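Ticket 1407: Vorführung Tag der offenen Tür, Zelle mit PC-Zerlegung
Standort: Horville, Halle Pindberg
Gemeldet von: Jonalyn Cruzado
Bearbeitet von: Kenneth Evangelista
Priorität: hoch (Besuchergruppe am Mittwoch, 14:00)
Status: unter Beobachtung

Cruzado, 08:20
Guten Morgen. Bei der Probe für den Besuch hat die Steuerung Vullska zweimal angehalten, jedes Mal mit Meldung 191 (Position nicht bestätigt). Der Arm war dabei über dem Mainboard. Ich habe quittiert und neu gestartet, danach kam dieselbe Meldung wieder. Das Programm ist jenes vom Mai, ich habe daran nichts geändert. Das Gehäuse liegt auf der Seite, die Abdeckung ist abgenommen, die Grafikkarte ist noch eingebaut.
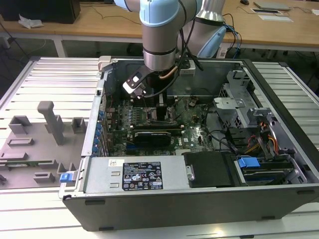
Anlage 1: Arm über dem offenen Gehäuse, links die graue Aufnahmeplatte.

Evangelista, 09:05
Danke für die genaue Meldung. Bitte zwei Fragen beantworten:
Wurde das Gehäuse nach dem letzten Einmessen bewegt?
Welcher Wert steht in Vik beim Abstand Z?

Cruzado, 09:30
Zu Frage eins: Ja, ich habe es gestern zum Reinigen vom Tisch genommen und nach Augenmaß zurückgelegt. Zu Frage zwei: Es steht dort 1.631. Ich bin nicht sicher, ob dies ein Punkt für Tausend oder ein Komma sein soll.

Evangelista, 09:40
Der Punkt ist Tausendertrennung, der Wert ist in Ordnung. Ich vermute also die Lage des Gehäuses. Bitte im Handbetrieb langsam zum CPU-Sockel fahren und ein Bild von der Greiferkamera senden. Noch nicht greifen. 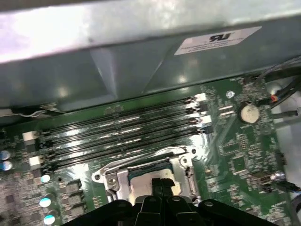
Anlage 2: Greiferspitzen über dem CPU-Sockel, dahinter die leeren Speicherplätze.

Evangelista, 10:15
Die Finger stehen über der Öffnung des Sockels. In der Höhe sehe ich auf dem Bild nichts, das muss man am Tisch prüfen. Bitte das Gehäuse neu einmessen, dann die Probe mit halber Geschwindigkeit wiederholen.

Cruzado, 11:50
Neu eingemessen. Die Korrektur war 7 mm in X, das ist mehr, als ich gedacht habe. Drei Durchläufe ohne Meldung. Für die Besucher möchte ich die halbe Geschwindigkeit behalten, man kann so auch besser folgen. Ist das erlaubt?

Evangelista, 12:05
Ja, einverstanden. Bitte das Gehäuse bis nach der Vorführung nicht mehr bewegen. Das Ticket lasse ich bis Mittwochabend offen.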